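Brelludent Test Kitchen
Minutes of the equipment and layout meeting, July

Chair: Soon-im Sun
Start: 2:15 p.m.

1. Previous minutes
Accepted with one correction. The part number for the Todetti lid gasket should read 569.

2. Bowl sets
The Woo order is short by 5 bowls. The supplier has confirmed the shortage and will send the balance with the next delivery. Until then, plastic and steel bowls may be used side by side at the same station. Steel is to be used for anything weighed straight from the fridge. Plastic is acceptable for flour, sugar and other dry goods.

3. Station layout
The chair went through the present layout of the gray table. The food processor stays at the back right with its display and knob toward the front edge. Bowls are kept in the middle and the cutting board goes on the left.

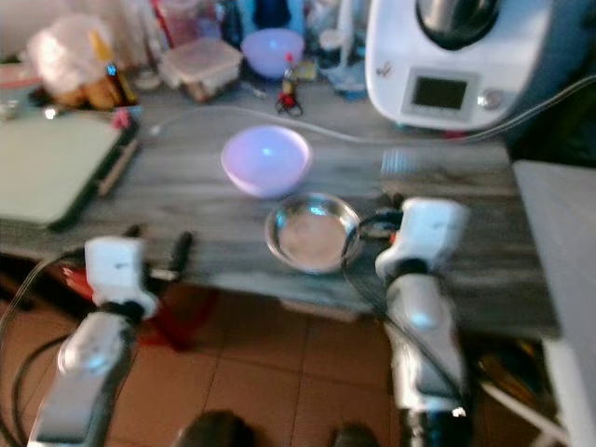
Item 3: gray table with mixing bowls and food processor.

Two points were raised. The white cable crosses the table behind the pink bowl, and it was agreed to look at a rear route along the wall. Baked goods and small bottles should move to the Nirer shelf before any mixing starts – crumbs near the processor base were noted in the last cleaning log.

Action: S. Sun to measure the rear route and order cable clips.

4. Cleaning log
46 entries since the last meeting, 11 of them unsigned. Unsigned entries will be returned to the shift concerned. The log sheet gets a second column for the processor bowl, which is washed separately from the lid.

5. Other business
Label printer request held over to the next meeting.

Closed 3:05 p.m.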